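# Stetthorpe Laundry Folding Set

Welcome, and thank you for stopping by! This is a small collection of pictures and notes on clothes being picked up, sorted and folded, put together by Genivaldo Barbosa for the Stetthorpe project. Release 4 covers 42 garments and 400 pictures, mostly pants, with a few shirts and towels that snuck in along the way.

## What's in it

Every garment has its own folder, with a plain text note giving the type, the color and the kind of waist or collar. I went back and forth on how fussy to be with colors – navy and black are a headache – and in the end "dark navy-black" became a label of its own.

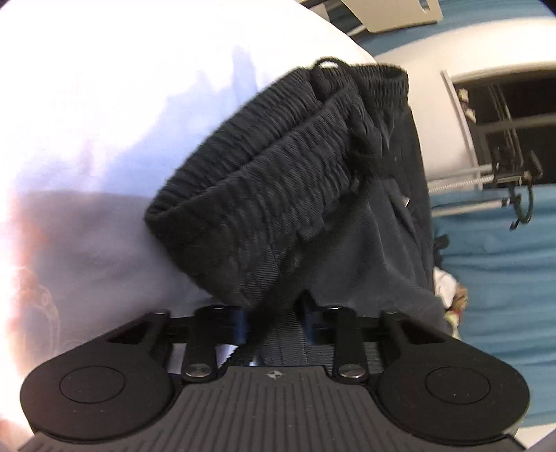

*Pants, dark navy-black, ruched elastic waistband, held at the waist.*

Elastic waists get a separate tag because they bunch up and roll over, and a flat fold starts differently with them. Please keep that tag if you merge this set with your own!

## Known gaps

Nearly 80 pictures still have no fabric note. I hope to fill those in by September, and corrections are very welcome in the meantime.

Related sets
- Veres Towels and Linens
- Rodosska Sock Pairs
- Wellness Gym Bag Packing

Last updated June 29, 2019 | Contact: Genivaldo Barbosa | Back to top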